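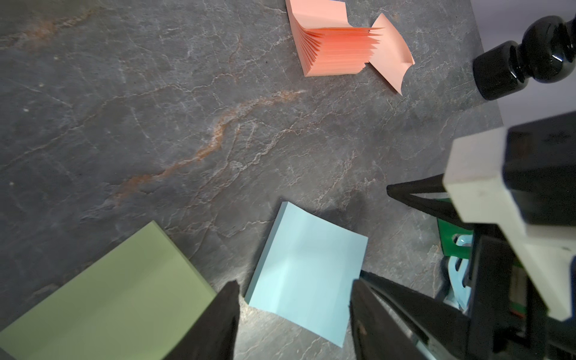 Tacos de notas adhesivas sobre la mesa

Publicidad > Radio y sonido > Hilos

Última actualización: jueves 17 de abril

Venga, que llevo semanas prometiéndolo: hilo sobre cómo hicimos la sintonía y las cuñas de Condusano. Es largo, avisados estáis. Coged café.

Para quien no la haya oído: Condusano es una cadena pequeña de autoescuelas. Querían cuñas de radio, una sintonía corta para el final de cada una y la misma melodía para la espera del teléfono. Esto último parecía lo fácil del encargo. Ja.

La cuenta la llevaba Stendico, que es la agencia, y a mí me llamaron para los guiones y para dirigir la locución. La música la puso Ruggiero, el estudio de siempre, el que tiene el piano vertical en el pasillo y hay que pasar de lado para ir al baño.

El briefing decía "cercano, joven, pero que dé seguridad". Lo he leído tantas veces en mi vida, con esas mismas palabras, que ya lo oigo con musiquilla. Pregunté qué marcas les sonaban cercanas y me dijeron una de yogures. Pues oye, me sirvió más que el resto del documento entero.

Primera idea: un diálogo entre alumna y profesor dentro del coche, sin música, solo el intermitente. Tic, tac, tic, tac. Y la sintonía entraba montada encima de ese pulso. A mí me parecía preciosa (me lo sigue pareciendo, que conste).

Problema: un intermitente en la radio, cuando vas conduciendo, te hace mirar el salpicadero. Lo probé yo en mi coche con la maqueta puesta y miré. Tres veces. Sabiendo que era la cuña. Fuera el intermitente.

Y no es manía mía, eh. En muchas emisoras te tumban directamente sirenas, cláxones y frenazos. Si escribís radio, preguntad antes al departamento de continuidad qué sonidos no os van a admitir. Una llamada de nada y te ahorras regrabar.

Segunda idea, la buena: gente que repasa en voz alta mientras hace otra cosa. Una chica que fríe un huevo y dice "retrovisor, señal, maniobra". Un señor que tiende la ropa y se cede el paso a sí mismo. Todo chiquitito, todo de casa, y al final la sintonía tarareada por el personaje.

Lo de tararear salió de Kwok-wai Chiu, que es quien mezcla en Ruggiero. Estábamos escuchando la melodía al piano, muy mona, muy correcta, y él iba enrollando un cable y la canturreaba por lo bajo, medio desafinada. Nos miramos todos. ¡Era eso!

Claro, luego hay que conseguir que alguien desafine bien. Tela. Un cantante profesional que desafina a propósito suena a cantante profesional haciendo el tonto. Y una persona que no canta, delante de un micro bueno, se pone tiesa como un palo.

Lo que funcionó: darles algo que hacer con las manos. Pelar una mandarina, doblar trapos, buscar algo en el bolso. Te comes unos ruidos espantosos en la pista, sí, pero la voz baja de sitio y se relaja. La mandarina huele además de maravilla en una cabina cerrada (los trapos no).

Locución de cierre: Roy Mapplebeck. Inglés, lleva media vida aquí y tiene un castellano perfecto con una erre rarísima que no sabes de dónde viene. El cliente dudaba mucho. "¿Y si la gente piensa que es una academia de inglés?" Me lo apunté y todo.

Le grabamos el cierre de dos maneras. En la primera le pedí que lo leyera como si estuviera vendiendo. En la segunda le pedí que se lo contara a alguien que está en la habitación de al lado y que no le hace demasiado caso. Ganó la segunda por goleada, hasta el cliente se rio.

Truco que uso siempre con los locutores y que alguno odia: les quito los signos de puntuación del guion. Todos. Ni comas ni puntos, solo la frase pelada. Así respiran donde respirarían hablando. Luego, si hace falta, se los devuelvo. Roy me los pidió de vuelta a los cinco minutos, todo hay que decirlo.

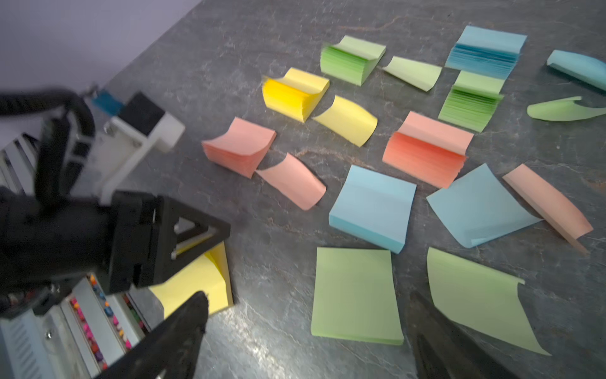
Sigo, que me paré a comer. El tema duración. Una cuña de veinte segundos son veinte segundos, y la gente del otro lado del briefing no se lo cree nunca. Te mandan el nombre, el lema, la promo, la web, el teléfono, la dirección, "y si puede ser que respire".

Mi método es de lo más bruto: leo el texto en alto, de pie, con cronómetro y andando por el pasillo. Sentada leo más rápido, no me preguntéis. Si me paso, quito el teléfono. Si me sigo pasando, quito la web. El nombre se dice una vez al principio y otra al final, y ahí sí que no negocio.

Con Condusano la pelea fue por la promo de julio. Querían meter en la misma cuña el curso intensivo, el descuento por matricularte con un amigo y el sorteo. Les propuse una versión para cada cosa y que fueran rotando. Más trabajo para mí y el mismo presupuesto, soy así de lista.

Ahora la parte de los archivos, que me la ha preguntado bastante gente. Entre tomas, versiones, ambientes, tarareos y pruebas acabamos con 1.543 audios en la carpeta. MIL QUINIENTOS CUARENTA Y TRES. Para unas cuñas. Buenos se quedaron unos 300, y de esos en antena suena una miseria.

Kwok-wai tiene un sistema de nombres que al principio me parecía de cárcel y ahora lo defiendo a muerte: personaje, frase, toma y una palabra libre. La palabra libre es la gracia. "huevo_retrovisor_04_bostezo". Buscas "bostezo" y aparece. Jamás en mi vida habría encontrado esa toma con un número a secas.

Y prohibidísimo poner "final" en un nombre de archivo. Hay una hucha. No digo quién la ha llenado casi toda, pero está escribiendo este hilo.

Vale, la espera telefónica. Lo que parecía fácil. Resulta que el teléfono se come los graves, se come los agudos y encima comprime lo que queda como le da la gana. Nuestro tarareo tan íntimo, tan de cocina, sonaba a señora encerrada en un armario. Un horror.

Probamos a ecualizar. Nada. Probamos a meter más volumen. Peor, armario enfadado. Al final Ruggiero la regrabó con un glockenspiel de juguete y silbido, que viven justo en la zona que el teléfono respeta. Y ahora es mi versión favorita de todas, qué rabia me da.

Consejo para quien haga esto: mezclad la espera escuchándola por teléfono. Por uno de verdad, llamando. El filtro ese de "simular teléfono" que traen los programas es una versión muy optimista de la vida.

Y que el bucle no tenga un final claro, por favor. Si la melodía cierra, el que espera cree que le van a coger. Y no le cogen. Y vuelve a empezar. En la primera versión cerrábamos con un acorde estupendo y la de recepción nos dijo que la gente descolgaba ya enfadada de casa. Ahora se queda en el aire y enlaza solita.

Me preguntáis por privado cuánto se cobra por una sintonía así. Depende muchísimo de los derechos: dónde suena, cuánto tiempo y en qué medios. Lo que sí os digo es que la espera telefónica va aparte SIEMPRE, en su línea del presupuesto, con su nombre. Yo la regalé una vez, hace años, y la sigo oyendo cuando llamo al del gas.

También me habéis preguntado si esto lo mandaremos a premios. Stendico quiere presentar la del señor que tiende en Trullham, que tiene categoría de radio local y una entrega con croquetas bastante dignas. Yo presentaría la del huevo. Lo llevamos discutiendo desde la mezcla y va a ganar la agencia, que para eso paga la inscripción.

Ah, y la pregunta estrella: no, el huevo no era un huevo. El huevo de verdad en la sartén suena a lluvia, a ruido blanco, a nada. Lo que oís es papel de celofán arrugado muy despacito cerca del micro y una gota de agua en una plancha para el "chof" del principio. La espumadera sí es espumadera, la traje yo de casa y se me quedó en el estudio.

Otro día cuento lo de las cuñas en directo con presentador, que es otro mundo y da para hilo propio. Me voy, que tengo que mandar los guiones de otoño y todavía no he salido al pasillo con el cronómetro.

Si alguien pasa por Ruggiero esta semana, que me recoja la espumadera, porfa.

Usamos cookies propias y de terceros para mejorar tu experiencia. Si sigues navegando, entendemos que aceptas su uso. Aceptar | Configurar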